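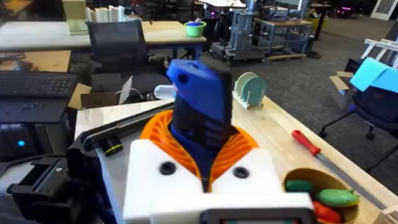

Keeping a kitchen easy to use when memory is slipping

Small changes at home can help a person with early memory loss go on making their own tea and toast. Most cost little and take an afternoon.

Put labels on cabinet doors

Use plain words in thick black marker: CUPS, PLATES, BREAD. Letters should be tall enough to read from the sink. If reading has become hard, tape a photo of the contents next to the word. Put the label at eye level, near the handle.

Clear the counter down to daily things

Leave out the kettle, one mug, the bread and the pill organizer. Everything else goes behind a door. Danuta Ziółkowski, who looked after her mother in Pasby for 7 years, took it down to nine items and kept each one on a square of colored tape so it went back to the same spot.

Don't rearrange drawers that already work. A person may not be able to tell you where the forks are and still reach for them without thinking.

Use color contrast

White food on a white plate is easy to miss. A solid red or blue plate makes mashed potatoes or chicken stand out, and people often eat more. The same goes for placemats – plain ones, no patterns. Busy prints can look like crumbs or bugs. 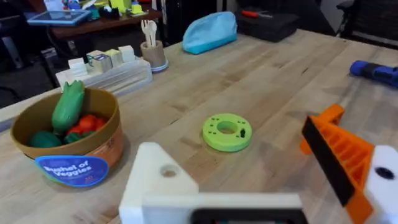
A strip of bright tape along the front edge of the counter helps too, especially in the evening when the light is poor. Replace it when the corners start to lift.

Check the stove and the hot water

Fit an automatic shutoff if the stove will take one. If not, removable knobs are fine, kept in a drawer between meals. Test the hot tap with a kitchen thermometer and ask a plumber about a mixing valve if it runs very hot.

Go through the fridge once a week

Write the opening date on jars and cartons. Throw out anything doubtful while the person is busy elsewhere – doing it in front of them can start an argument. Keep ready-to-eat food on the middle shelf, in clear containers.

Keep one list by the phone

Family numbers, the doctor, the pharmacy. Large print, one page. Date it in the corner and check it every May.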